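Rigging for the Dover leg

The Golau is a four-oared coastal boat with a fixed seat for the cox and a dry hatch forward. Femke Wuyts has coxed her for three seasons and logs every passage by distance, tide and stroke rate.

The October passage covered 2519 meters inside the harbor wall and some 2000 outside it. The crew held a steady rate on the first part and dropped two strokes once the swell came onto the beam. Ramesh Tomar, at bow, shipped water twice. The bailer was then moved from the stern locker to the second thwart, where it has stayed. 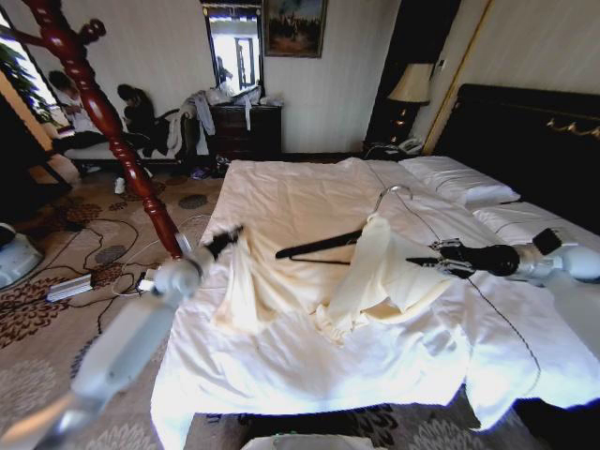
A cream garment and a black hanger on the bed.

Oars were the larger question. The old set flexed too much in a head sea. Janka Gajdoš cut the replacements with a narrower blade and moved the leathers outboard, which lowered the load at the catch. Over a 300 meter test piece the boat ran straighter, with less rudder.

The Fonby crew row a lighter hull and will start from the inside berth. Bimla Pandey has asked for the course to be measured again from the outer buoy. Entry forms go to Ashok Rathore by 2/7/04.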